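Andness Folding Drying Rack, Model 719
Sold by Grustbridge Household
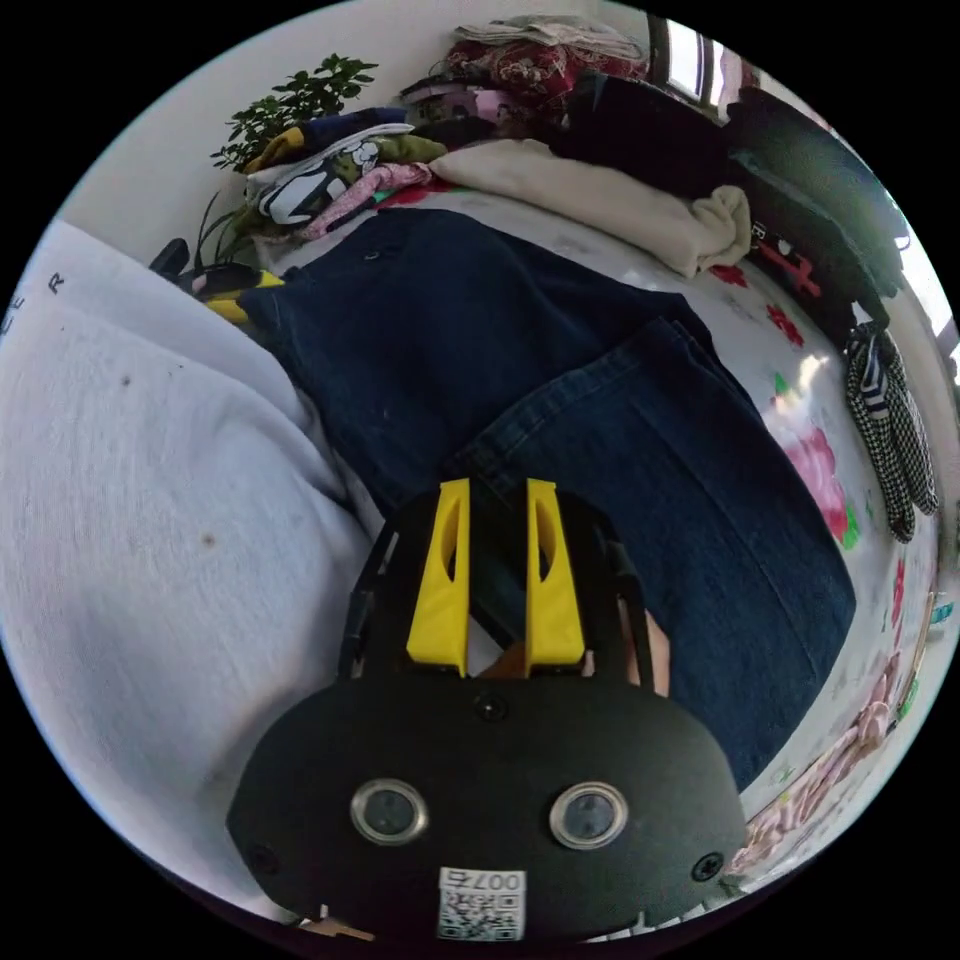
Parveen Kodikara wrote in to say that she has owned two of these racks, that the first one outlived a washing machine and a lease, and that she would like us to stop calling the color "mist" when it is plainly gray. We have passed this on to Andness. The color is still called mist.

Overview

The 719 is a free-standing rack for people who own more towels than dryer. It opens in one pull, stands on four feet and gives you 23 yards of hanging space, which sounds like a lot until you wash a duvet cover. Folded, it slides behind a door or beside the fridge, where you will forget about it until the next time you open the fridge.

The wings lift and lock at two heights. The lower setting is for shirts. The upper one is for anything you would like to walk into in the dark.

Specifications

Frame: powder-coated steel
Rails: stainless steel
Color: mist
Load, evenly spread: 30 lb
Load, all on one wing: please don't
Feet: rubber, replaceable, sold in fours
Assembly: none, apart from the two end caps taped inside the box

What's different from the old one

The previous version had a plastic hinge that gave up early in life. Andness moved the hinge work to Bukska, who make it in metal and rate it for 2,000 openings. If you do laundry every other day you have years ahead of you – whether that is good news is a private matter.

The rails are also set a little wider apart. Jeans now dry in a day in an ordinary heated room. In a basement in July, give them longer and open a window.

Care

Wipe the rails with a damp cloth now and then. Skip bleach and anything with grit in it. If a wing gets stiff, one drop of light oil at the hinge will do. Wipe off the extra before you hang up anything white.

Spare parts

End caps, feet and wing locks are in stock. Whole wings come from the Thongdee warehouse and take longer, so order one before the old one is completely beyond use. Have the batch code ready. It is stamped under the left leg, in type chosen by somebody with excellent eyesight.

Delivery and returns

Ships flat in one box. Returns are accepted within 30 days if the rack is clean, dry and has no socks on it. We keep the socks for a month and then we stop keeping them.

Page last updated 2019-06-22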